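Annual condition check: sheet music and manuscript letters, Woltham reading room
Inspected 2020-12-11 by Ruxandra Surdu and Mohit Solanki

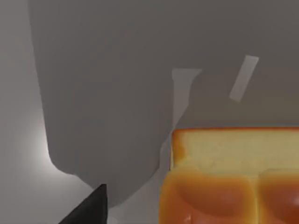 Scope: the Victorian parlour song collection (425 items, bound and loose), the Mohammed bequest of composers' and lyricists' letters, and the floor, shelving and electrical points in the room itself. The poetry pamphlets on the upper gallery were not inspected and have their own sheet.

Key: S = satisfactory. A = action needed. N = not checked.

1. Access and floor

1.1 Main door opens fully and closes under its own weight. S
1.2 Gallery stair handrail fixed at all points. A
Comment: lower bracket moves under hand pressure. One screw replaced on the day, the other hole is stripped and needs plugging.
1.3 Kick stools, rubber feet present and brakes working. S
Comment: the old wooden steps have been withdrawn. Label them or remove them from the building.
1.4 Gangways clear to full width. A
Comment: 2 crates of duplicate hymnals left beside bay C. Third inspection running. Archana Shakya to confirm where they are going.

2. Shelving and load

2.1 Uprights fixed to wall. S
2.2 Shelves within rated load. A
Comment: bay D, bottom shelf, bows in the middle. It carries the bound ballad volumes laid flat in double stacks. Move half to bay F, which has space.
2.3 Nothing stored above reach height without a stool nearby. S
2.4 Oversize folios supported along the whole spine. S

3. Fire and electrical

3.1 Extinguisher in date, pin and seal intact. S
3.2 Smoke detector test. S
3.3 Portable items tested. A
Comment: the desk lamp at reader place 4 has no sticker. Taken out of use. The light sheet for watermark work passed.
3.4 No extension leads in series. S

4. Environment

4.1 Relative humidity log complete. A
Comment: the Vivbridge logger lost 17 days of readings in the autumn after a flat battery. Readings on both sides of the gap are steady. Battery changes should go in the room diary.
4.2 Signs of damp at the outer wall. S
4.3 Insect traps replaced and dated. S
Comment: silverfish in trap 3 only, nothing new since the spring check.
4.4 Blinds down when room not in use. S

5. Condition of material

5.1 Loose song sheets in acid-free folders. A
Comment: done as far as the letter M. Brijesh Prajapati has asked for 400 more folders in the Plomance pattern. The narrower pattern bought last time creases the lithographed covers at the fore-edge and should not be reordered.
5.2 Metal fasteners removed. A
Comment: rusted staples remain in the sacred songs. Lift with a spatula from the back of the fold. Do not pull.
5.3 Letters: ink loss or flaking. S
Comment: one iron gall letter, on the setting of a devotional poem, has a small halo round the signature. Unchanged against the earlier tracing.
5.4 Pressure-sensitive tape. N
Comment: left for the conservator. Some tape on the song covers carries pencilled performance notes (transpositions, breath marks, a singer's cuts to the second verse), so a transcript is needed before anything is lifted.
5.5 Order of items matches the handlist. A
Comment: two settings of the same lyric are filed under one composer. The handlist is right, the folder is wrong.

6. Handling

6.1 Foam wedges and snake weights at each place. S
6.2 Pencils only. S
6.3 Handwashing notice displayed. A
Comment: still the old wording, which asks readers to wear cotton gloves for paper. Sarita Khurana has the replacement text.

Items 1.2, 2.2 and 3.3 to be closed before the room reopens to readers. The rest carry over to the next check. Copy to Archana Shakya, original in the room diary.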